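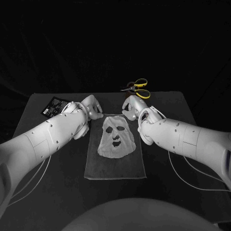
A sheet mask on a folded gray towel, with the scissors kept on the table.

By Orla Geraghty
5/19/23

Bláthnaid Buckley opened Plaverow with one kind of sheet mask and a borrowed shelf. The shop now sells soaps, creams and hand towels as well, but the masks are still what most people come in for. Last year she sold 3000 of them.

I asked her first what people get wrong.

"They tear the packet," she said. "They pull at the corner with wet hands, it slips, and then half the liquid is on the floor. Keep a pair of scissors in the bathroom. Cut straight across the top, under the seal."

She keeps hers in a cup and doesn't use them for anything else. Kitchen scissors are fine if they have been washed, she said, but they tend to go back to the kitchen and then you are hunting for them with your face already wet.

The towel is the other thing she talks about. Most of her customers open the packet over the sink and try to unfold the mask in midair. Buckley folds a hand towel in half, puts it on a table and works over that.

"A mask comes folded up small, and the edges stick together," she said. "You want to find two corners at the top and open it from there. If you start at the eye holes you'll rip it."

She prefers a dark or gray towel. A white mask on a white towel is hard to see, and she has watched people at the shop hunt for the edge of it with their fingernails. The towel should be clean but it doesn't need to be a good one. Her own came from a pack she bought for the car.

Putting the mask on takes her less than a minute. She starts at the forehead, lines up the eyes, then smooths down over the nose and out to the cheeks. The chin comes last. If the mask is too big, and she says most of them are too big for her, she folds the extra under the jaw.

"I used to trim them," she said. "I stopped. Folding works just as well."

Her coworker Tomás Hayes takes the opposite view and trims every one. They have agreed to stop discussing it in front of customers.

Before a mask goes on, Buckley washes her face with plain warm water and a mild soap, and pats it dry. She doesn't scrub. She ties her hair back and takes off her earrings. She sets a timer on her phone and puts the phone out of reach.

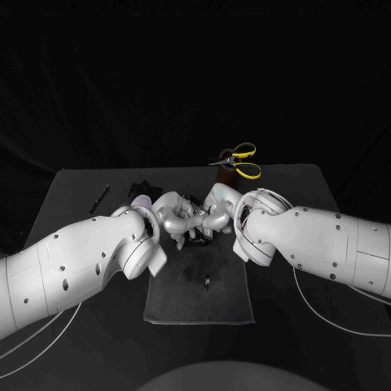 How long should a sheet mask stay on?

Go by the time printed on the packet, and take it off sooner if it starts to dry out or your skin stings.

Falling asleep with one on is common, Buckley said. She has done it on the couch and woken up with the mask stiff on one side and stuck to a cushion on the other. Now she sits in a chair.

There is usually some liquid left in the packet. She presses it out and uses it on her neck and the backs of her hands. She doesn't save it for the next day, even with the top folded over and clipped.

Storage is simple. The unopened packets lie flat in a drawer away from the radiator, with the older ones on top. In June she moves hers to the fridge door, next to the mustard. A cold mask feels good after a day outside, she said, but she makes no claims for it beyond that.

I asked how often she uses one herself.

"Once a week if I remember. I sell them all day, so some weeks I don't want to look at one."

Used masks go in the trash at her house, and the towel goes in with the regular wash. She skips fabric softener on those towels. The ones she did use it on never soaked up much afterward.

Plaverow will have a second brand of mask, Bevico, on the shelf in June. Buckley has tried three of them so far and says the fit is a little smaller across the forehead.

We use cookies to remember your settings and see which pages are read. By continuing to use this site you agree to our cookie policy. Accept | Manage settings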